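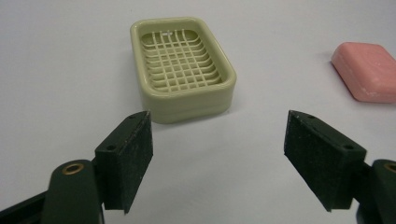

Home Care Skills, Unit 8: Bar Soap and the Dish It Lives In
Handout prepared by Leokadia Stępień

Bar soap is a wonderful little subject, and I hope you'll look at your own sink differently after this unit! A bar left sitting in water goes soft on the underside, sticks to whatever it's on and disappears down the drain long before it should. Nearly everything we cover today comes back to one idea – let the bar dry between washes.

What a dish needs
A raised grid or set of ribs, so air can reach the bottom of the bar. Openings wide enough for drips to fall through. A space underneath for the water to collect, and a rim to keep the soap from sliding off (a wet bar is very good at escaping). Dishes in two tiers, with a grid above and a base below, are my favorites to teach with. Check whether the tiers on yours come apart before you pull at them!

Cleaning a plastic dish
Tip out any water first. Soak the dish in warm water for 8 minutes, then work an old toothbrush along the ribs in both directions, going into the corners of each opening. Soap film loves those corners. Rinse, shake and stand it on its side to dry.

Soap itself
Older bars often look chalky or speckled on top and are still perfectly good to use. Rinse off any grit and carry on. Slivers can be pressed onto a fresh bar when both are wet – so satisfying when it holds.

For next time
Weigh a bar at home, use it for 2 weeks, and weigh it again. Write down what kind of dish it sat in. Ewan Pryor has the kitchen scales if you need to borrow a set.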